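How to Tell Whether a Robot Can Tidy Your Lounge Room Yet
by Ezekiel Brannigan

Every May my inbox fills with people asking whether this is the year they can stop putting things away. I've watched enough demo reels to have a policy, and the policy is a test you can run on any household robot, real or simulated, from the couch.

You'll need the robot (or its video), a media console with drawers, and some small objects of no importance. I use seasonal decorations, as they spend most of the year in a drawer anyway and don't mind being dropped.

Step 1. Pick one dull chore.
"Clean the house" is a slogan. "Get the pumpkins out of the drawer" is a chore. Write it down in one sentence before you look at any footage, or you'll find yourself grading whatever the machine happened to do.

Step 2. Start in simulation.
A simulated lounge room costs nothing to wreck. You can run the same drawer 1,000 times overnight and nobody has to sweep. My set-up is called Gilterdale, after the street I grew up on, though we never had a telly that big.

Step 3. Look at the hands before you look at anything else.
The arms are the showy bit. The trouble lives in the last few centimetres, so stop the video often and check where the fingers are.

Gilterdale, two arms, one console:

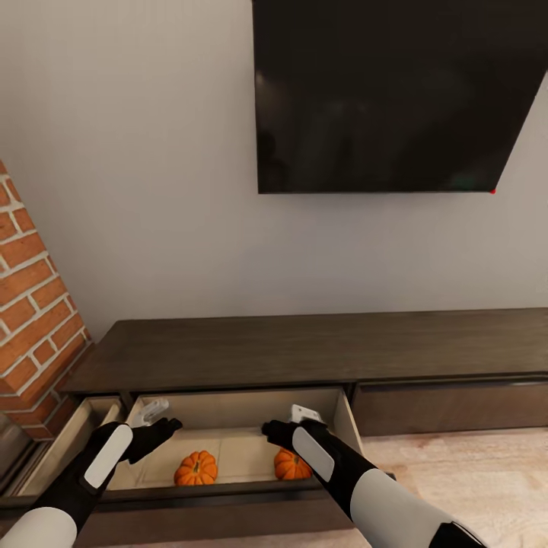
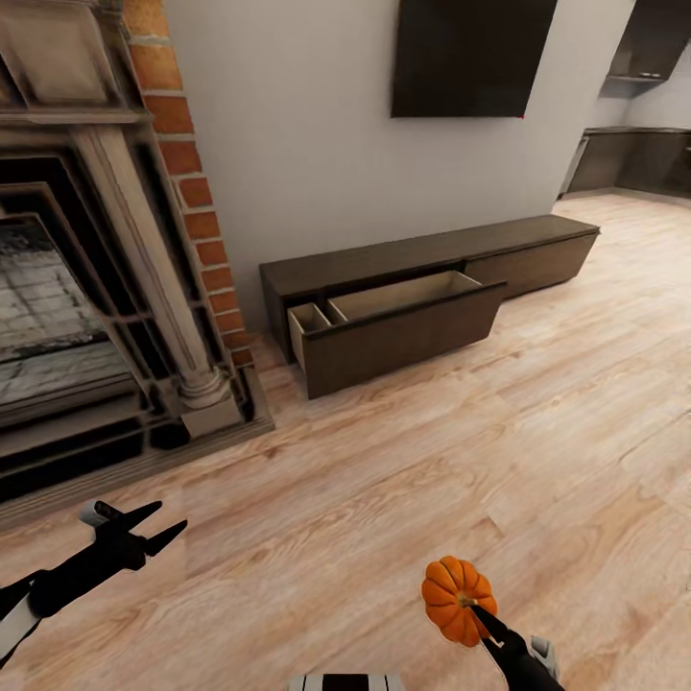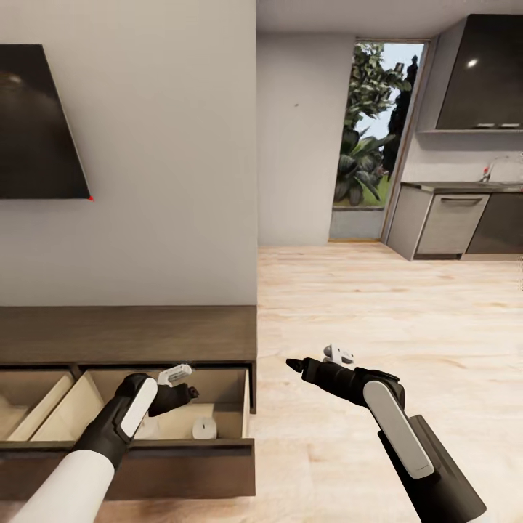 Step 4. Score the parts separately.
I give marks for reaching, gripping, carrying, letting go and closing up afterwards, which makes 5 parts. Most people lump them together and call it a pass if the object moved. Letting go deserves its own line. A machine that can pick up anything and put down nothing is a very expensive hook.

Step 5. Be mean about the drawer.
Closing up counts. My old flatmate at Brulach could fetch anything from any cupboard and left every door hanging, and I wouldn't have paid for him either.

Step 6. Change one thing and run it again.
Shift the object a hand's width. Turn it on its side. Swap it for something squashy. If the score falls off a cliff, the robot has learnt your drawer and very little about drawers. Do 100 runs per change if you're in simulation. On real hardware do as many as your patience and your skirting boards allow.

Step 7. Time it against a person.
Use a bored person, for realism. Include the pauses where the arm hangs there having a think – demo editors love to trim those.

My current log has 179 runs in it and a column headed "would I have got up and done it myself". The column is mostly yes. The shop-floor people have an easier go of it, with the same part turning up in the same tray all day. A lounge room has no tray. It has whatever got shoved in there last spring.

Next month I'll go through score sheets for cutlery, where the forks are giving me grief. If you want the blank drawer sheet, it's in the downloads folder under Kandpal, with the instructions on the second tab.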